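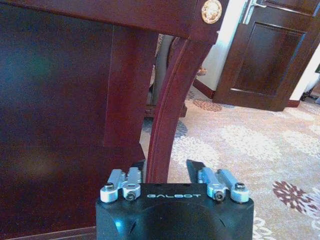
What We Learned About Bread, and From Whom: A Report on the Dabbas Street Bakery Interviews

by Consuelo Lozano, with Mutua Mosoti and Modupe Adeleke

Tuesday, June 9, 2026

14 shares | 2 comments

When our group first sat down in January to pick a topic for the local history seminar, we had a long list and not much agreement. Mutua wanted to do the old streetcar line, Modupe wanted to do church choirs, and I kept going on about bread, mostly, I think, because I had skipped breakfast. Bread won in the end (I had brought rolls to the second meeting, and I am not ashamed of it), and I am very glad it did, even though it took over most of our weekends.

Our question was a simple one to write down: how did people in the Dabbas Street neighborhood get their bread between the closing of the big Sirnard bakery and the opening of the first supermarket? We knew from the city directories that there was a stretch of nine years with no commercial bakery on the street at all. People obviously went on eating bread. We wanted to know whose bread it was, who baked it, what it cost, and how it got from one kitchen to another.

How we went about it

We used three kinds of sources. The first was the run of city directories at the public library, which list businesses by street and which Mutua went through page by page with a patience I do not have. The second was the neighborhood newsletter, a stapled thing of four or six pages that came out every other week. The library has 107 issues of it in gray boxes, and the three of us split them up and read every one, including the lost cat notices, which got surprisingly absorbing. The third source, and by far the best one, was people.

We put up a sign at the library and another at the laundromat asking to talk with anyone who remembered buying or baking bread on the street in those years. Calls came slowly, and then the granddaughter of one caller told her whole church, and after that we had to start keeping a calendar. Each interview was done at the person's own kitchen table if they were willing. We had a written list of questions and mostly ended up not using it past the first page. Our adviser, Anoma Gunawardena, had warned us that a list can make people answer like they are at the doctor's office, and she was right. The good material came when we let someone get up and look for a pan.

What the newsletters told us

The newsletters gave us the outline. In the first months after Sirnard closed, there were letters from readers complaining about having to ride the bus across the river for a decent loaf. Then the letters stopped, and small notices began showing up on the back page. "Rye on Fridays, ask at the side door." "Egg bread to order, no Mondays." No names were given in most of these, only a house number and sometimes the color of the door. Modupe marked all of the house numbers on a big paper map, and we could see that nearly all of them sat on the east side of the street, where the houses have deeper lots.

We spent a silly amount of time on why the east side. My theory was that the kitchens were larger. Mutua thought it had to do with the alley, so that customers could come and go without using the front porch. We went and measured the kitchens of two houses whose owners kindly let us in, and they were the same size as kitchens across the street, so I have given up my theory, although not very gracefully. The alley idea is still only an idea. We did not find any document that proves it.

What people told us

The longest interview was with Eustaquio Barajas, who delivered bread as a boy for his aunt. She baked in an ordinary home oven that held four loaves, and she began at three in the morning in order to have enough by breakfast. He carried the loaves in a pillowcase inside a wagon. He remembered the order of his stops without any trouble and recited them to us while he made coffee, and when we checked later against Modupe's map, every stop but one had a newsletter notice from a neighboring baker. In other words, his aunt was selling bread to families who lived right next door to other women who also baked bread. We asked him why, and he said everybody had their own favorite and you did not argue with it.

This came up over and over. We had gone in picturing the home bakers as competitors, and we had even written the word in our proposal. The people we talked with described something looser. One baker did rye and would send you down the block if you wanted sweet rolls. Two of them shared flour, which they bought in 200-pound orders from a wholesaler called Triltance and split up in somebody's garage with a bathroom scale. When one was sick, another covered her regulars and passed the money along afterward.

Prices were harder. Nobody had kept a ledger, and memories of what a loaf cost did not match each other very well. We decided to report the prices as people gave them, in the table at the back, and not to average them. I know this makes for an untidy table. Averaging would have made it look as though we knew something we did not.

Problems and things we would change

Our biggest gap is that we talked almost entirely with customers and with children of bakers. Only one of the home bakers herself is still living, and she was not well enough for a long visit. We had a short phone call with her, in which she mostly corrected our pronunciation of the name of her braided loaf, and it was a lovely call.

We also lost part of one recording when the batteries ran out, and we had to write up the second half from notes. That section is marked in the transcripts. Next time we would carry spares and check them at the door.

If another group picks this up, we would point them toward the Gaveck flour mill records, which are held by the county and which we ran out of time to request. They might show the Triltance orders from the other end. The map, the transcripts and a photocopy of the back page notices are in the blue binder at the library desk, and the rye recipe is tucked in the front pocket. Please put it back when you have copied it.

2 comments | Share this report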